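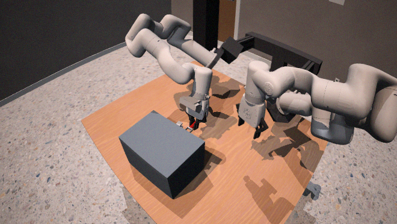 To: cell-maintenance list
From: Washington Damasceno
Date: 17th June
Subject: Re: two-arm cell, left/right offset after base re-seat, and the simulated copy

Valdemar,

Replies are inline below. I have trimmed the parts of your message that I have nothing to say about. The files are in the usual Jurivano folder, under "ladbridge-cell", and the old ones are still there with the suffix "before".

Valdemar Vídalín wrote:
> We re-seated the base of the right arm on the Ladbridge cell after the
> bolts were found under torque. Since then the handover drops parts. The
> left arm picks and presents correctly, the right arm closes early and
> catches the part on the fingertips. In simulation the same program runs
> without a fault. I would like to know whether to trust the simulation
> or the cell.

Neither one, until the base transform has been measured again. The simulation has the right arm where the drawing puts it. The controller has it where it was before you loosened the bolts. The arm itself is now in a third place. Your program runs clean in the simulated cell for the simple reason that the program and the model were both written from the drawing.

I ran your handover file against the model last night and it does run clean. I then moved the right base by 2 mm along the table and ran it again, and got the early contact you describe, on the same side of the fingers. A rotation of the base gives a different picture: the contact point moves as the reach changes. So look at that first. If the error is the same close in and far out, you have a plain shift. If it grows with reach, the base has turned on its plate.

> My first thought was to touch up the three handover points by hand and
> carry on. It would take an hour.

Please don't. The handover points are stored relative to the table frame, and eleven other routines use that frame. If you touch up three points, the handover will work and everything else on the right arm will still be off by the same amount, only now the error is hidden from anyone who checks the handover. We did this at Jedness on the old cell and spent most of July taking it out again.

The order I would work in:

Put both arms in manual, reduced speed, and clear the table of parts.

Check the base bolts on both arms, the left one as well. Use the torque figure from the arm's own installation sheet. Do not copy the value from our setup notes, which were written for the previous base plate. Mark each bolt head across to the plate with paint pen when it is done.

Look under the plate edge with a feeler gauge. A chip or a burr under one corner will tilt the base, and you will chase that tilt in software for the rest of the week. If the gauge goes in anywhere, stop, lift the base, clean both faces, and start over.

Fit the pointed calibration tool to the right arm and run the tool center routine before you touch any frame. I know it was done in the spring. Do it again. An error in the tool looks very much like an error in the base if you only ever approach from one direction.

Teach the table frame from the right arm: origin, a point along X, a point in the XY plane. Use the scribed marks and not the table edge. The edge has been sanded at least once and is not straight.

Repeat the same three points from the left arm with its own pointer. Save both sets under new names. The difference between them is your base error, and you will have a number to write down.

Enter the new base transform for the right arm in the controller, and leave the table frame alone.

Then bring both pointers together over the middle of the table, tip to tip, at three heights. This is the test I care about. If the tips meet at the low point and part at the high one, there is still a tilt in there somewhere.

> Also, the right gripper. Ha says the fingers were swapped over at the
> last service. Could that alone account for it?

It could account for some of it. The fingers are a matched pair and are not symmetrical about the flange to better than a few tenths. Swapping them moves the closing center. That is a second reason to redo the tool center before the base. Ask Ha whether the finger screws were replaced at the same time, and whether thread locker was used. If he is not sure, take them out and do them again.

While the fingers are off, look at the pads. If they are polished, change them. A polished pad lets the part slide during the transfer, and in the log the slide reads as a position fault.

> The grip force on the right is at 50 percent. I raised it from the
> default when the drops started. It did not help.

Set it back. With both grippers closed on the same part, extra force on one side only means that the two arms push against each other through the part. You will see this in the joint torque trace as a step on the wrist axes at the moment of transfer. I would expect that step to be almost flat on a well set cell. Send me the trace if you have one. Log it at the fastest rate the controller allows. The default rate misses the step.

> How do you want the dwell? I have it at 246 ms between right close and
> left open. The original program had a round number and I do not know
> who changed it.

I changed it. 246 was the shortest value that gave no drops over 2000 cycles on the old fingers. It has no other meaning and you should not treat it as a constant of nature. Once the frames are right, start from a longer dwell, confirm that the handover is steady, then bring it down in small steps. Do not go lower than the close signal allows. If you see the left arm opening before the right reports closed, the dwell is masking a missing interlock, and the interlock should be put back in. I have a suspicion that it was commented out during the Jedness move. Search the handover routine for the wait on the right gripper input.

> Last question. Should the box stay in the simulated cell? We do not
> always have one on the real table and the planner swings wide
> around it.

Leave it in. The collision model is worth more with the box there than without it. The left arm works right behind its rear edge in that layout, with very little height to spare over the top face, and I want any program that passes there to pass with the box present. If the planner is going too wide, reduce the clearance margin on the box only. Do not reduce the global margin. The global one also covers arm against arm, and the two grippers come down level with each other over the wood with only open air between them.

Check one thing on the overhead side too. The beam and the upright are in the model as plain shapes, the beam with a bracket at its right end and an angular block at its left. Anything you have tied to the real beam since then, such as cables or a hose bracket, is not in the model and the planner knows nothing of it. Measure it, add a block that is a little too large, and save the layout under a new name. The elbow of the right arm folds back a long way when it reaches across the table, and a fold that clears a bare beam may not clear a hose.

After the new base transform is in the controller, put the same numbers into the simulation. This is the step that gets left out. The right arm in the model should stand where the right arm stands on the floor, with all of its error, and not where the drawing would like it. Then run the handover file in both and compare the logged joint positions at the moment of close. If they agree, archive the pair together. If one is changed later, the other has to be changed on the same day, and the change goes in the cell log with a name next to it.

For the log entry, please record the bolt torque as found and as left, the feeler gauge result at each corner, tool center before and after for both arms, the two sets of table points, the tip-to-tip result at each height, the final base transform, and the dwell and grip force you ended up with. The last entry for this cell reads "right arm adjusted, OK" and is of no use to anyone.

Two things I do not know and would like someone on the list to answer. First, whether the dowel pins were refitted when the base went back down. The plate has holes for them, but I have seen that cell running without. If the pins are missing, all of the above will have to be done again the next time it takes a knock. Second, whether the controller keeps the base transform through a firmware update. At Jedness it did not, and the arm came back up with zeros in it. Take a backup before and after in any case, and read the backup file to see that the numbers are in it.

Do not run at full speed until the tip-to-tip check has passed. Start at a low override, single step through the handover once with a hand on the stop, then run it continuously at the low override for as long as you have patience for, and go up from there.

I am at the Jedness site until the end of the week and can look at traces in the evening. Send them to the list and not to me alone - Ha will want them as well for the second cell.

Washington

--
Washington Damasceno
Cell setup and maintenance, Jedness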